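Falska bench cell -- pre-purchase checklist w/ comments
20 December 2019 -- Genalyn Tiongson

Budget cap 3,000, spares line 290. Quote from Fleltimora still open.

1. Floor -- FAIL. White flecks and grit all over, dark smudges by the tray. Sweep before any trial. Add 40 for mats.
2. Gripper fingers -- scuffed. Price a spare pair, both sides.
3. Blocks -- orangey yellow one chipped, paint rubbed. OK for pick tests, not for color sorting. New set in July budget?

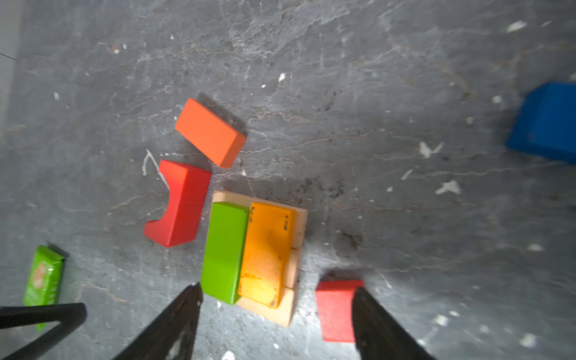 Bendine asked whether the spares line covers fingers only or the mount hardware too, and would rather see that settled before the Fleltimora quote gets signed.

Fingers only for now. Will ask for a seperate price on hardware.

4. Base -- check bolts, get mount drawing from vendor.
5. Tray size -- confirm w/ Bright before ordering, dont guess.
6. Work surface -- crumbs, rust-brown streak right side. Clean and recheck. Replacement not budgeted.
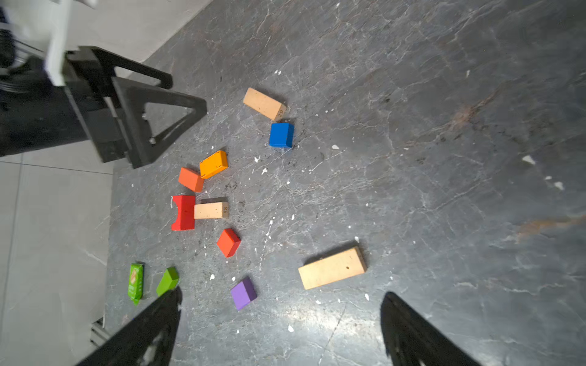 Item 6 -- work surface, streak at right

Sign-off: HOLD, items 1 and 4 open.

Last updated by G. Tiongson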